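Jogginghose Horkau von Zamosik

Endlich eine Hose, die den ganzen Sonntag mitmacht! Die Horkau ist aus Sweatstoff, innen angeraut, und bei 40 Grad waschbar – auch nach rund 100 Wäschen sitzt unser Testpaar noch wie am Anfang.
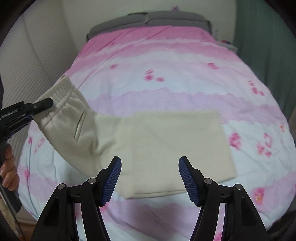 Der Stoff kommt aus der Weberei Stoststead und wiegt 200 g/m². Im Sommer reicht das völlig, im Januar gehört eine Decke dazu.
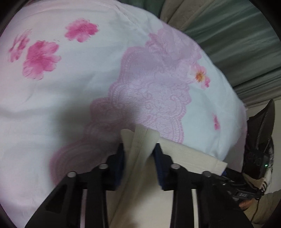
M. Fairweather, Sortiment Heimtextil

Lieferbar in 4 Größen. Zwischen 2 Größen? Nehmt die größere, das Bein fällt dann wunderbar locker!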